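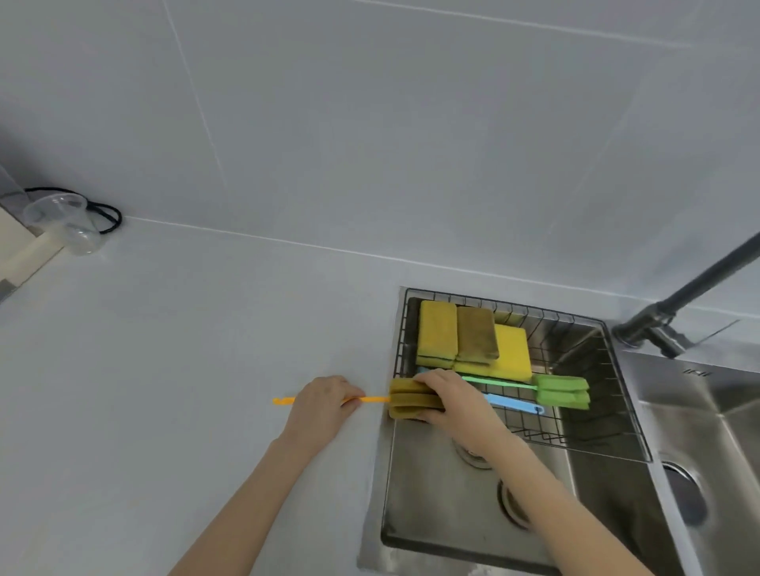 Kitchen sponge

A kitchen sponge is a block of absorbent material used with water and detergent to wash dishes, worktops and other hard surfaces. Most kitchen sponges sold today are made from cellulose or from polyurethane foam, and many have a rougher layer bonded to one face for scouring. The word originally referred to the sea sponge, an animal whose dried skeleton has been used for washing since ancient times.

We use cookies to remember your settings. Accept | Manage choices

Materials

Cellulose sponges are made from wood pulp. The pulp is dissolved, mixed with salt crystals and fibres, and heated in a mould. The crystals melt away and leave the holes. Cellulose takes up water readily and goes stiff when it dries out, so it is often packed slightly damp.

Polyurethane foam is cheaper and stays soft when dry. It holds less water than cellulose but makes a good lather. The scouring layer is usually a mat of nylon or polyester fibres coated with resin and a fine abrasive. Harder abrasives shift burnt food more quickly and may scratch glass, plastic and non-stick coatings.

Loofah, the dried fruit of a climbing gourd, is also cut into pads for dishwashing.

Shapes and sizes

The flat rectangle is the commonest form. Some makers mould a groove along the long sides so that the fingers can grip the foam without touching the abrasive. Sponge heads are also fixed to handles for cleaning bottles, jugs and tall glasses.
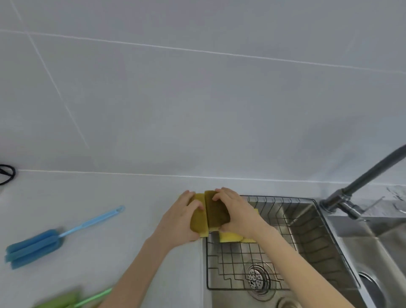
A sponge with a green scouring layer over yellow foam.

In the Ullora district the trade long sold sponge in uncut sheets, which shopkeepers divided with a wire. The Fivard works ended this practice when it began to supply ready-cut blocks in packs of 5. Its main rival, Sydorenko, sold a thinner block in packs of 3, and the two sizes are still known locally as "long" and "short".

Hygiene

A used sponge is damp, full of small holes and often holds scraps of food, which makes it a good place for bacteria to grow. Rinsing removes loose food but leaves most of the bacteria behind. Wringing the sponge out and standing it where air can reach both faces slows their growth. Many households keep separate sponges for dishes and for floors or bathrooms.

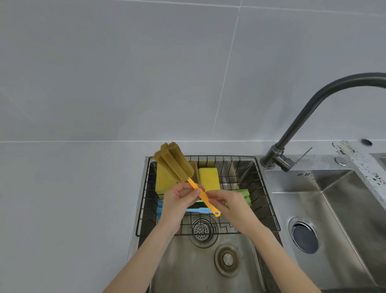
Disposal

Plain cellulose sponges without a scouring layer can usually be composted. Polyurethane foam does not rot in any useful time and is rarely accepted for recycling, as the foam and the abrasive mat are difficult to separate. The town of Bitadow ran a collection scheme for over 100 households, but it closed after 2 years when the firm taking the foam moved away.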